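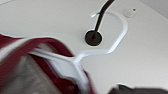

Section 4: Fitting the Minja ceiling airer

Read this section once before you open the bag of screws. Most people don't, and we know this from the letters.

You will need a pencil, a drill, a stepladder and a second person who is still speaking to you. Allow an hour and a half, or a whole Wednesday evening if the joists are shy.

Before you start

The Minja must be fixed into joists. Plasterboard alone will hold it for long enough to let you put the ladder away.

CAUTION: Check for pipes and cables before drilling. The detector you bought years ago wants a new battery.

Putting it up

1. Find two joists and mark the centre of each in pencil. Knocking on the ceiling and listening wisely is a start, but confirm with a fine bradawl.

2. Hold the paper template against the ceiling with the arrow towards the wall where the cleat will go. If the arrow points at the window, you have it upside down. Everyone in our Gronness workshop has done this at least once, and Nassoro Kashindye did it on the demonstration model.

3. Drill the pilot holes to the depth of the tape mark on the bit. Wear goggles. Ceiling dust falls in one direction and you are in it.

4. Screw both pulleys home by hand, then give each a quarter turn with the spanner. Stop there. A further quarter turn feels satisfying and splits the joist.

5. Thread the cord through the single pulley first, then the double. Leave the knots until both ends hang level.

6. Fix the cleat to the wall at shoulder height – the shoulder of the shortest person who does any washing.

7. Raise the empty airer and lower it again, slowly, 4 times. It should travel without catching. If it squeaks, see Section 6. If it sings, the cord is crossed.

NOTE: The cord supplied suits ceilings up to about 3 metres. For anything higher, order the Durnance long cord kit and a longer ladder.

Loading

The rails take 22 kg between them, spread evenly. A wet double duvet will use up more of that than you expect. Put heavy things in the middle and shirts at the ends, on hangers if you dislike ironing as much as we do.

CAUTION: Never let go of the cord before it is wound on the cleat. Two full figures of eight, then a hitch. The airer comes down faster than it goes up.

Do not hang plants, bicycles or children from any part of the Minja.

Check the screws each April and tighten any that have worked loose. Spare cords, pulleys and cleats are listed in Section 7.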